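4. Where the wash waits: sorting habits in small apartments
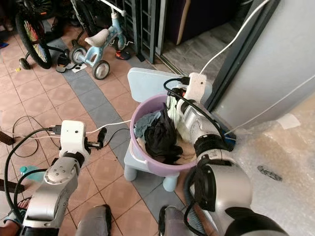
Laundry research has mostly been machine research. We know a great deal about spin speeds and detergent doses, and very little about the hours a shirt spends between being taken off and being washed. Our diary study began with that gap, and we were delighted by how much people had to say about it. Over the month of February, households in the Etine and Prisar neighborhoods wrote down where their clothes went, who moved them, and what made them decide that a load was ready. The diaries came to 700 entries, many of them far longer than we had asked for.

4.1 The holding place

Every household had what we came to call a holding place, a spot where worn clothes collect before washing. In houses with a utility room this spot is easy to name. In the apartments we studied it moved. Clothes began the evening on a chair, spent the night in the bathroom, and were in a tub in the hallway by breakfast. One diary keeper in Prisar wrote, "It lives wherever I last tripped over it," and several others told us much the same thing in interviews.

This movement matters for sorting. Earlier work by Kılıçarslan treated sorting as a single step done just before the machine is loaded, and we expected to find the same. What we saw in the diaries was sorting spread thinly over days. A dark sweater is dropped in, a pale towel is put in on top and then taken out again at 7 p.m. when somebody has second thoughts. We call this slow sorting, and it turned up in diaries from both neighborhoods.

Figure 3. Mixed colors in a plastic basin.

4.2 Height and reach

The second finding surprised us, and it is our favorite in the whole study. People cared a lot about how high the laundry sat. Those who kept it on the floor described sorting as a chore to get through fast, and they tended to tip the whole load in together. Those who raised it on a stool, a bench or the closed lid of the machine wrote about picking things out one at a time. They also found more in the pockets!

Zhenhua Ren, who coded the diaries with us, first noticed the pattern in the verbs. Floor entries were full of "dump," "shove" and "grab." Raised entries used "pull out," "check" and "turn." We would not want to rest too much on word choice alone – people who like sorting may simply be the ones who bother to find a stool – but the interviews pointed the same way. A retired teacher in Etine had started raising her laundry after a back injury and told us she had stopped turning her blouses gray within weeks.

4.3 What counts as a color

We had given the diary keepers a simple chart with 4 groups: white, light, dark and bright. Almost all of them rewrote it. Beige caused the most trouble, with gray-blue close behind it. Some families put beige with whites if it was cotton and with lights if it was anything else. Others went by age, on the grounds that an old beige shirt has no dye left to give and none worth saving. Denim had its own pile in many homes, even where that pile held a single pair of jeans for a week.

These household rules were rarely written down, and they did not always survive a change of hands. When a partner or a teenager did the wash, entries often recorded a short argument followed by a new rule. We found these passages wonderful to read, and they deserve a study of their own. For the present paper we use them only to adjust the sorting categories, which are carried forward in their revised form to the comparison of wash loads in Section 5.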